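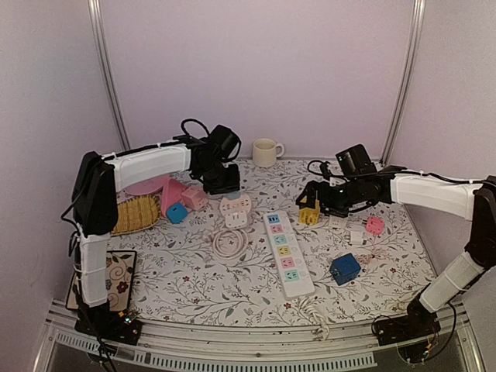

Last changed: February, by Mirjam

Search this site Go

Flinness > Who we are > About us

About Flinness

Flinness makes examples. If you want a robot to tidy a drawer, wipe a shelf or put a plug where a plug ought to go, somebody first has to show it, many times over, with patience and at a sensible speed. Our customers have the clever software. We have the tables.

The firm was started by Gaétan Thibodeau and Burgi Leitner, who had worked together on packaging machines and were tired of writing down every movement by hand. Gaétan thought it would be quicker to let the machine learn from a person. He still thinks so, although it has been pointed out to him that he then spent a whole winter moving teaspoons.

What we do all day

An operator sits at a pair of hand controls and drives two arms through a job from start to finish. Everything is recorded: the pictures, the joint positions, the opening and closing of the grippers. One go at a job is called an episode. A batch is 700 episodes, and we don't hand over part batches.

The jobs sound dull when you say them aloud. Pick up the yellow adapter. Move it clear of the power strip. Put the pink one next to the other pink one. Relatives ask what we did at work and we have learnt to say "computers".

The plug table

Our longest-running job is the one we call Lanz, after the road it began on. It is all plugs, adapters, chargers and extension leads, with a few household things thrown in so that the system doesn't come to believe the world is made of sockets. A mug will do, or a basket, or a tray with flowers on it. The cloth gets changed too. A learning system brought up on bare grey tabletops goes to pieces when it meets a floral print, and a good many people's kitchens have one.

Plugs are a fair test. They are small, the prongs stick out on one side only, and they sit at whatever angle they please. A white charger on a white cloth is hard enough for a person in a hurry. Cables are worse. A coiled cable has its own opinions and will go along with the plug, or not, as the mood takes it. Burgi has asked for it to be put on record that cables were Gaétan's idea.

All of it is done with the supply off and nothing live on the table. We're asked this on every visit.

How we keep it honest

Every episode is watched back by someone who didn't drive it. Byung-chul So runs this side of things and has a gift for spotting the half-second in which an operator changed their mind. Dithering is catching. Feed a robot enough of it and it will hover over a plug like a guest over the last biscuit.

We keep the failures as well, labelled as failures. A dropped adapter picked up again is worth having, and some customers ask for more of those than we can decently produce on purpose. Of the last 2988 episodes checked, 81 were thrown out altogether, mostly for knocks to the table and one long spell when the lights were on a timer.

The layout is shuffled between goes. Left to themselves people put things back in the same place, in tidy rows, facing the front. Florian Bühler wrote a small program called Hundach that tells the operator where each object should go next, and it has no sense of neatness whatever. Operators are allowed to swear at it but not to overrule it.

Who we are

Gaétan Thibodeau – founder, customers, teaspoons
Burgi Leitner – founder, arms, grippers and anything that needs a spanner
Florian Bühler – recording software, Hundach, the door code
Byung-chul So – checking and labelling
Mirjam Schnyder – operators, training, the rota, this page

The operators work in shifts of 2 hours, the first beginning at 7.30 in the morning. Driving two arms at once is tiring in a way that doesn't show, and the episodes get sloppy before the person feels it. Most new starters need a few weeks before their left hand stops copying their right. Pianists have been good at it. So has a former hairdresser.

Who we work for

Mainly small robot makers and university groups. The one we may mention is Illance, who take the plug batches and send back long, polite lists of what their system still can't do. The lists are getting shorter. The last was mostly about cables.

If you have a job you'd like shown to a robot, write and describe it as you would to a new colleague on their first morning. Send the actual objects if you can, two of each, and tell us which ones we are allowed to drop.

Contact Flinness | © Flinness, all rights reserved | Back to top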